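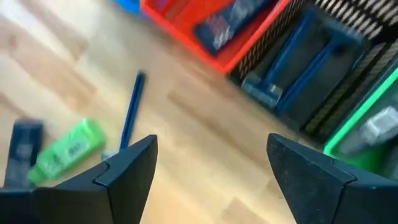 The sorting task is the one we promised in the spring, and it is now the best part of the project. An operator wears the Skellis hand controllers, drives both arms, and puts loose household items away into bins. We moved the work from the bench to the floor in September, and what a difference it made! Reaching down from above brought up grasps we never saw at table height: a green tube lying at a slant on the boards, a thin dark blue stick close beside it, with the red, dark gray and green bins lined up behind. Thin things flat on wood are hard to pick up by remote control, and the operators have become very good at them.

Where we are against the plan

Demonstration hours: on target. We have five trained operators (the plan said three), and a new person now gets to usable recordings in 11 days. Kvido Mikuš rewrote the training so that people start by guiding the arm by hand, with the motors slack, before they touch the controllers. They learn how the wrist likes to turn, and it shows in their first remote sessions.

Wrist view: working well. Operators asked to have it larger on their screen and we did that. It does blur when the arm swings fast between the bins and the floor items. We tried asking people to slow down for the whole episode and the motions came out stiff, so the rule now is to move freely and settle before closing the fingers.

Policy training: behind by three weeks. The Bundato storage upgrade came late and we could not start the long runs. The first short run, on tubes only, reached the right bin more often than I dared hope, though it still drops long objects when it grabs them near one end. We are recording extra episodes of exactly that, including the recovery, so the model can see how a person gets out of it.

Spending

Over 12 percent of the equipment line is unspent. We would like to put it toward a second set of controllers for the Cordero room, so that two operators can work in parallel. Vevunance has quoted a price that fits, and I can send the quote with the next invoice.

Next period

Soft items, then bins in changed positions. Kvido would also like one afternoon a month where the operators watch the policy run and tell us what looks wrong to them. We tried it once already and came away with two pages of notes.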